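Heat spreader (computer processors)

A heat spreader is the metal lid on top of a desktop processor. You'll also see it called an integrated heat spreader, or IHS if you hang around builders long enough. I keep this page as part of my little hardware encyclopedia, so forgive me if I gush a bit, I really do love these things!

What it does

The silicon die under the lid is tiny and gets hot in a small spot. The lid takes that heat and spreads it over a wider area, and then your cooler carries it off. It also protects the die, which can chip at the corners if you clamp a cooler on crooked (ask me how I know).

What it's made of

Most are copper with a thin coat of nickel, and that's where the silvery color comes from. Under warm light they can look nearly gold. The maker's name and model are usually marked on top, and a smear of old thermal paste will hide them completely.
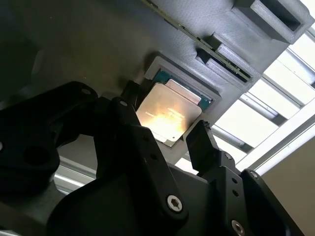
Desktop processor in a gray 3D-printed tray recess, with the green substrate showing along two sides of the lid.

The green part

The lid sits on a board called the substrate, often green, and you'll normally see a narrow strip of it past the metal. That strip is the part to hold. Keep your fingers off the contacts underneath, please!

Storage and trays

Loose chips need something to sit in. Store trays are clear plastic, but printed ones are everywhere now, and a raised rim is what I look for. My own Prevano tray came with a recess so snug I had to sand it with 200 grit before anything would drop in. The Ovent one is roomier, and chips sit a little crooked in it, but I've never minded.

Cleaning

Isopropyl alcohol and a lint-free cloth. Wipe from the outside in, so the paste doesn't end up all over the substrate. I buy wipes in boxes of 40 and go through them way too fast.

See also: thermal paste, delidding, processor socket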